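## 4. Setting up your first map in Bedus

By now you should have the editor installed and a blank project open (if you haven't, go back to section 3, because nothing from here on makes sense without it). I'm going to take you through building one small map, putting a player on it and getting them to walk through a door. It's the same map I build every time I start something new, and I still get the door wrong about half the time.

I made most of my own game, Danddale, in Bedus 8. If you're on an older version the menus are in a different order but the names are the same.

### 4.1 Make the map

1. Open the **Maps** panel and click **New**.
2. Give the map a name in lower case with no spaces. I use `village_start`.
3. Set the width to 25 tiles and the height to 12. You can change this later, but do it before you put any doors down!
4. Leave the tile size alone.
5. Click **Create**, then save straight away.

**Note:** Bedus doesn't autosave a map until you've saved it by hand once. I lost a whole evening's worth of river to this, and I was quite proud of that river.

### 4.2 Bring in some tiles

You can draw your own tiles, but for a first go please don't. Use a ready-made set and get something moving on the screen. I like the Kocabaş village set, with its chunky little rooftops and a really lovely well, and the examples below assume you've got it.

1. Drag the whole tileset folder into **Assets**. The whole folder, mind - if you only drag the picture file you'll lose the collision settings that come with it.
2. Wait for the little spinner to stop.
3. Open the tileset and tick **Use supplied collisions**.
4. Pick the grass tile and flood-fill the ground layer.
5. Switch to the **Walls** layer and put down one house, with a gap at the front for the door.

Check which layer you're on before you paint anything. The current layer is shown in small grey text at the bottom of the window, where I never look, so I've got into the habit of pressing Tab twice to flash it up.

Have a break once the house is standing. The next part is fiddly and goes much better if you've had a cup of tea and something to eat.

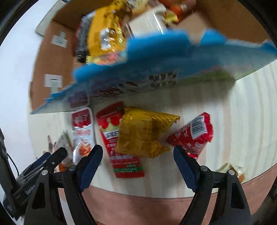

*Snack packets on the table.*

### 4.3 Add the player

1. Go to **Objects** and choose **Player start**.
2. Click any grass tile a few steps away from the house.
3. In the panel on the right, set **Facing** to *down*. Otherwise your hero begins the game staring at the back of the screen, and it looks a bit rude.
4. Press **Play** and try the arrow keys.

If the player walks straight through the house, your walls are on the ground layer. Select the house, cut it, switch to **Walls** and paste it back. If the player won't move at all, click once inside the game window so that it's listening to your keyboard (it catches me out every single time I've had the editor open for a while).

### 4.4 Make the door work

You need a second map for the inside of the house, so make one called `house_inside` by following 4.1 again. Mine is 8 tiles by 8, plenty for a bed, a table and somebody to talk to.

1. On `village_start`, put a **Doorway** object in the gap you left.
2. Set **Target map** to `house_inside`.
3. Set **Arrive at** to a tile *next to* the inside door, never the door tile itself.
4. Open `house_inside` and do the same thing in the other direction.
5. Save both maps.
6. Press **Play** and walk in and out a few times.

**Caution:** If you set **Arrive at** to the door tile, the player will bounce between the two maps for ever and the only way out is to close the game window. It won't hurt your files, but the door sound plays on each bounce, so turn your headphones down first.

You may see *Error 908: target not found* when you press Play. It means that the map name in the doorway doesn't match the real one, and nine times out of ten there's a capital letter or a stray space in there. Retype the name by hand and try again.

### 4.5 Before you go on

Make a copy of the project folder now and call it something like `danddale_door_works`. I know Bedus has its own history panel, but that only goes back to the last time you opened the editor, and I've been glad of my scruffy old copies more than once.

If you want to use the Vondanex plug-in for conversations, don't install it yet. It adds its own layer to every map in the project, and it's much easier to see what it has changed once you've got at least one person standing about waiting to be talked to. We'll make that person in section 5.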